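Buying a kitchen robot arm: budget tips before you spend anything

Quick page this time, lots of you asked after the December one on dishwashers. Notes from our own shopping, in the order I wish we'd done them. Skip what you know.

Start with the chore, not the arm

Write down the one job. Ours was table stuff: forks, mugs, plates, off the table and into a rack. That's it. No chopping, no stove. Every extra job you add moves you up a price level, and the sales page will try to add them for you.

Then list what it has to pick up. Flat things are the hard ones. A fork lying down is a much meaner job than a fork standing up, and a plate flat on wood is worse than both. If your list is mostly plates, budget for a different hand from the start.

Try it in simulation first

Cheapest thing on this page. We ran the Perkudeo planner at the kitchen table for 14 evenings before paying for any hardware. Wood top, a fork, something red, an arm with a plain two-finger hand. Graphics are nothing special, don't care.
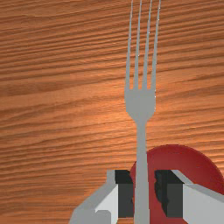 What you want out of it is a shopping list. How wide does the hand need to open? How long do the fingers have to be before the hand bumps the thing next door? Do you need soft pads or will the stock ones do? Write the answers down as you go, you will not remember them when you're on the phone with a dealer.

Run the same pick lots of times. Move the fork an inch. Turn it. We did 200 tries per item, which sounds like a lot but it runs while you make dinner.

Measure the table

Do this before you get quotes:
- table height, and height of whatever is over it (lamp!!)
- distance from where the base would sit to the farthest spot you need
- thickness of the top, for the clamp or bolts
- nearest outlet

Our far corner was 61 inches from the only sensible base spot. Two of the three arms we liked couldn't get there. Would of found that out after delivery otherwise.

Put the base near an edge, toward the back, so people can still sit. Check it can come down close to the surface out at full stretch as well as near the base. Brochures give the reach number and leave that out. 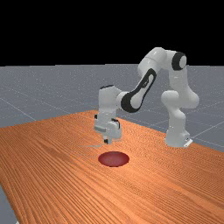 What to put in the budget

The arm is the big line, but leave room for the rest:
- hand/gripper, often sold seperately
- spare finger pads, buy two sets
- mounting plate and bolts
- stop button within reach of the table
- shipping, both ways if it's a trial
- software renewal, ask what happens in year two

The one that got us was the mounting plate. $212 and not on the first quote. Aksoy put it on a second page, Flonton had it in the base price but charged for the cable. Ask for one total, in writing, delivered.

Rent or buy

Jullirdale rents by the month. Worth it if you're not sure about the chore. Not worth it past half a year, do the math on your own quote. Ask if rent comes off the price later, some do it only if you ask.

Used is OK for the arm if you can see it run. Buy the hand new.

Before you sign

Read the return terms out loud. Check who pays the freight. Get the spare pad price now and write it on the quote. Take your simulation notes along and ask the dealer to do your worst item, on your kind of table, while you stand there. For us that's the plate.

Next page: racks and where to put them.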